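Temps de lecture : 6 min

Le fond de la trousse, ou comment j'ai repris la main sur mes petites affaires

Bon, il fallait bien que j'en parle un jour. Après les placards de cuisine, le tiroir à épices et l'armoire de l'entrée (qui a déjà rechuté, merci de ne pas demander), j'en arrive au sujet qui me fâche le plus avec moi-même : les trousses. Je dis trousses au pluriel parce que j'en avais dans tous les coins. Une dans le sac, une dans la voiture, deux dans le tiroir du bureau, et une autre à la cave, avec dedans une gomme fondue sur un taille-crayon. Ne me demandez pas ce qu'elle faisait à la cave.

Le déclic est venu un lundi matin. Je cherchais un crayon pour signer un reçu au livreur, j'ai vidé trois trousses sur la console de l'entrée et j'ai fini par signer avec un feutre à tissu. Vert. Le livreur a été très bien.

Je m'y suis donc mise pour de bon, en novembre, quand il fait nuit à cinq heures et qu'on a de toute façon envie de rester à l'intérieur. Voici comment je fais depuis, et comme plusieurs d'entre vous me l'ont réclamé en commentaire, je détaille.

On vide tout, mais sur une vraie table

Mon erreur pendant des années, c'était de trier sur mes genoux, devant la télé. On sort trois stylos, on les regarde, on les remet. Ça ne sert à rien ! Il faut une table dégagée, assez grande pour étaler, et de la lumière. Le lit, j'ai essayé aussi : les trombones se glissent dans les plis de la couette et on les retrouve la nuit, avec le mollet.

Je retourne la trousse, je la secoue, je passe deux doigts dans les coins. Les miettes de gomme et les copeaux de crayon, je les fais tomber directement au-dessus de la poubelle. Et ensuite seulement je regarde ce qu'il y a.

Le jour du grand tri, j'avais 32 stylos. Je les ai comptés pour de vrai, parce que j'avais parié avec Flora que j'en aurais moins de vingt. Flora MacBrayne, c'est ma voisine du dessus, elle fait du patchwork et elle a gagné une tarte aux poires dans l'histoire. J'ai essayé chaque stylo sur le dos d'une enveloppe, une petite boucle, une ligne, et hop, à gauche s'il écrit bien, à droite s'il gratte. Ceux qui ne marchent qu'en insistant vont à droite aussi. J'étais très faible là-dessus avant, je gardais les capricieux en me disant qu'avec un peu de chaleur ça repartirait (quelquefois oui, pour deux jours).

À la fin il m'en restait 6 dans la trousse de tous les jours, et je n'ai jamais manqué de rien depuis. Les autres qui écrivaient sont partis dans un pot, à côté de la liste des courses.

La trousse souple, oui, mais pas pour tout

J'aime beaucoup les trousses en tissu. Elles se tassent dans un sac, elles se lavent, et il y en a de vraiment mignonnes. Mais tout ce qui est petit et lourd descend au fond, et tout ce qui est pointu finit par percer la doublure. Maintenant je me limite à une règle simple : dans la trousse souple, du long et du léger. Crayons, stylos, surligneurs, un petit double décimètre. Le reste va ailleurs, dans du rigide, et on va y venir.
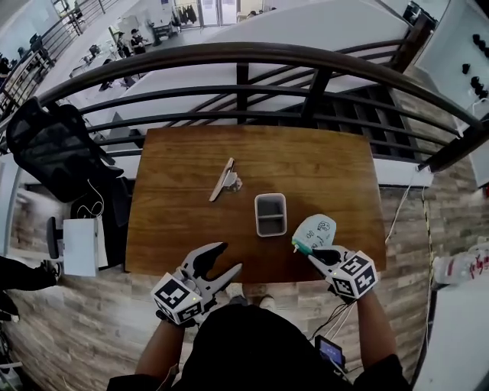

La trousse vert menthe à petits dessins noirs, et le petit bac gris à deux compartiments resté sur la table.

Les motifs dessinés sur fond clair, c'est joli et ça cache un peu les traces de mine, pas celles d'encre. Si vous hésitez au magasin, prenez le fond clair quand même : on voit quand c'est sale, et donc on lave. Ma vieille trousse bleu marine, je l'ai crue propre pendant quatre ans.

Pour le lavage, d'ailleurs, voilà ma façon de faire. Je vide, j'ouvre la fermeture jusqu'au bout, je retourne la trousse sur l'envers et j'aspire les coutures avec le petit embout. Puis bassine d'eau tiède, une noisette de savon de Marseille, vieille brosse à dents. Je frotte dans le sens des coutures et je ne laisse pas tremper des heures, surtout si le tissu est imprimé. Séchage à plat sur un torchon, fermeture ouverte, et on patiente. Une trousse refermée encore humide sent la serpillière pendant une semaine, j'ai testé pour vous.

L'encre de stylo bille, je la tamponne avec un coton et un peu d'alcool ménager, en essayant d'abord dans un coin caché. Il ne faut pas frotter ! Tamponner, changer de coton, tamponner encore. Sur du coton épais ça part assez bien. Sur du synthétique j'ai eu des résultats moyens, et sur ma trousse en similicuir j'ai carrément enlevé la couleur avec la tache.

Et si la fermeture accroche, un coup de crayon à papier sur les dents, des deux côtés, deux ou trois allers-retours avec le curseur. Un bout de bougie blanche marche aussi, c'est même mieux sur les tissus clairs, la mine ayant tendance à baver.

Le petit bac à deux cases

Alors ça, c'est ma grande conversion. J'ai longtemps regardé de haut les petits bacs de rangement, je trouvais que ça faisait encore un objet de plus. Et puis j'en ai pris un chez Stovside, un tout bête avec une séparation au milieu, et je l'ai adopté dans l'heure.

Deux cases, je trouve que c'est le bon nombre. J'avais eu avant un modèle Lerix à je ne sais combien de compartiments, avec une case pour les punaises, une pour les élastiques, une pour les agrafes... Il fallait se souvenir de la place de chacun, et au bout de quinze jours tout était mélangé quand même. Avec deux, on réfléchit beaucoup moins. Chez moi, d'un côté il y a ce qui attache (trombones, pinces, élastiques), de l'autre ce qui s'use (mines, gomme, agrafes). La monnaie n'y entre pas, les piles non plus – les piles, surtout, jamais avec des trombones.

Pour la poussière qui se colle dans les angles, un pinceau sec. Celui que j'utilise est un pinceau à pâtisserie retraité. Et si le bac glisse quand vous ouvrez le tiroir, coupez un carré d'antidérapant pour tapis et posez-le dessous. J'ai essayé la pâte adhésive, ça tient, mais pour décoller ensuite il faut y passer l'après-midi.

Les outils allongés, à part

Tous les petits outils fins qu'on tient à la main (cutter, découd-vite, poinçon, tournevis de précision) n'ont rien à faire dans la trousse en tissu. Je les ai mis dans un étui à lunettes rigide, un Fakent tout rayé que je n'utilisais plus, et c'est parfait : ils restent dans le même sens et je ne me pique plus. Pour ceux qui ont une pointe nue, un bouchon de liège entaillé au couteau fait un capuchon très correct.

Greer Moffat, qui tient l'atelier du jeudi où je vais recoudre mes misères, range les siens debout dans un verre avec un fond de riz. C'est très joli chez elle. Chez moi, avec le chat, il y a eu du riz jusque sous le frigo, alors je vous laisse juges.

Je conseille aussi de regarder les clips et les petites pièces en métal au moins une fois par saison. Un clip qui bâille, ça se resserre à la pince plate, avec un bout de tissu entre les mors pour ne pas le marquer. S'il casse, tant pis pour lui.

Et on remet quoi dans la trousse ?

Je ne remplis plus jamais à ras bord. Si je dois tirer sur la fermeture, j'enlève quelque chose. D'abord les longs, bien parallèles, capuchons tous du même côté, puis la gomme par-dessus dans un petit sachet, sinon elle devient grise et elle étale tout. Le taille-crayon, seulement s'il a un réservoir qui ferme. L'autre, celui en métal sans réservoir, habite maintenant dans le tiroir.

Pour l'entretien, je fais ça le dimanche soir en même temps que le sac, ça prend deux minutes. Je sors les tickets de caisse (comment arrivent-ils là-dedans ?), je teste le stylo noir, je referme. Et toutes les trois ou quatre semaines je lave.

Ah oui, les trousses en trop ! J'en ai donné deux, et j'ai recyclé les autres : une pour les câbles de chargeur, une pour la pharmacie de voyage, et la toute petite de chez Pringle pour les boutons de rechange, ceux qu'on vous donne dans un sachet en plastique et qu'on ne retrouve jamais. J'écris le vêtement au crayon sur un morceau de masking tape et je colle le bouton dessus. Celle de la cave, par contre, direct à la poubelle avec sa gomme.

La prochaine fois je m'attaque au tiroir à bougies et allumettes, Flora a déjà parié une autre tarte. Si vous avez une astuce pour la cire tombée au fond du bois, je suis preneuse, j'ai essayé le fer et le papier absorbant et il reste une auréole.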